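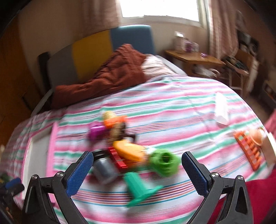 Dwight Li

Loose toys

Loose toys (also called odds and ends, floor toys or, in my house, "the pile") are small plastic playthings that have drifted away from whatever set they started out in. The term covers blocks, tubes, gears, cups, grids and all the bits that look like they must belong to something, if only you could remember what. I've been writing the toy entries for this site since March and this is the one I get the most mail about, so I've gone through it again and put in the things people asked for.

What counts

A toy is loose when it can be played with on its own and doesn't have a box to go home to. A puzzle piece is not a loose toy, it's a lost puzzle piece (see Puzzles, missing parts of). A purple plastic block is the classic case. So is a lime green round thing with a hole in the middle, which could be a gear or could be a spool, and children will happily use it as both before lunch. Green funnel shapes, red pieces with raised ridges, little peach cups with a white rim: all loose toys, all perfectly good.

Collectors split them into stackers, rollers and pourers. I find this a bit fussy, but it's handy when you're sorting. Anything that stands up by itself on a wide flat base is a stacker. Rollers are self-explanatory and are usually under the couch. Pourers are tubes, cups and funnels, and they tend to migrate to the bathroom.

Where they gather

The floor is the obvious place, but I'd argue the bed is the real home of the loose toy! A bedspread has some give to it, so things bunch up together in the middle wherever the mattress dips, and a kid can kneel at the side and have everything in reach. A striped spread is especially popular with small children because the stripes turn into roads, or rivers, or parking spaces (my youngest had strong opinions about who was allowed to park on the mint green). The drawback is that tall pieces tip over on a soft surface, and flat pieces such as an open orange grid will sit at a slant and slide every time somebody moves their knees.

Sorting

There are 2 schools. Sorting by color looks wonderful on a shelf and lasts one afternoon. Sorting by shape is duller and holds up better, and it's what Hélène Boychuk recommends in her booklet for the Perron toy library, where they had 3873 pieces on the books the last time she did a full count. She uses shallow trays and keeps each one under 200 pieces, which sounds like a lot until you've seen a tray.

At home I use the bedspread method: tip everything out, sort on the bed, then gather up the corners and pour what's left back into the bin. It works nicely with small plastic and badly with anything that tangles.

Brands

Most loose toys carry no name at all. Older readers write to me about Sonasow tubes and the Farkex gear sets, which did come with a box, though I've yet to meet anyone who kept it.

See also: Stacking cups; Toy bins; Bedspreads, play on

Last revised 6 December 2019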